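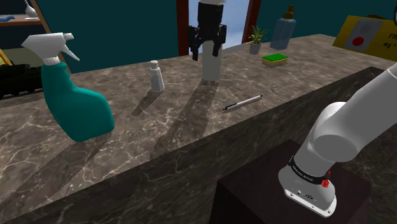

Reviews / Simulation and Planning Tools

Search this site Search

Grivo 2 review: good planner, fussy scene editor
August 10, 2026
By Javiera Gaete

Grivo is a motion planning and scene package for single-arm work. I have used version 2 since March, mostly on the marble counter scene with the spray bottle, the white cylinder, the pen and the sponge. I like that scene for testing because tall and flat things share one surface.

The planner is the reason to buy it. I ran 694 pick attempts with random starts, and the median planning time was 40 milliseconds on my desktop. The arm's base sits beside the counter, so every path has to come up and over the edge. Erwood, which I used before, often gave up on those paths. Grivo failed to find one 11 times.

Grasp selection is solid for upright objects. For the cylinder it proposes sensible finger placements from above and ranks them in an order I mostly agree with. The pen is harder. The default clearance above the surface is too large for anything that thin, and you have to lower it by hand for each object.

The wrist view has its own problems. Close to the counter, the veined stone texture goes soft, and jagged borders show up between lighter and darker areas. A person can ignore them. My edge-based detector took them for object outlines until I masked the surface by depth.

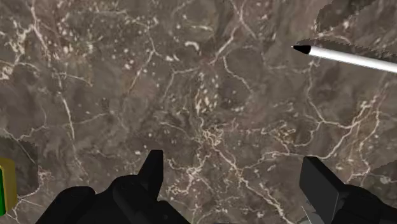 Wrist view over the counter, with the pen at upper right.

The scene editor needs work. Undo covers object moves but skips changes to lighting, and long shadows are slow to adjust. Importing my old Hirkholm files took around 53 minutes, most of it spent fixing material names.

The Python interface is clean and the error messages say which joint or object is at fault. The manual is thin on collision settings. The Mathur plug-in fills some of that gap but costs extra.

I would recommend Grivo 2 to anyone whose main trouble is planning. If you mostly train vision models, try the demo with your own textures first.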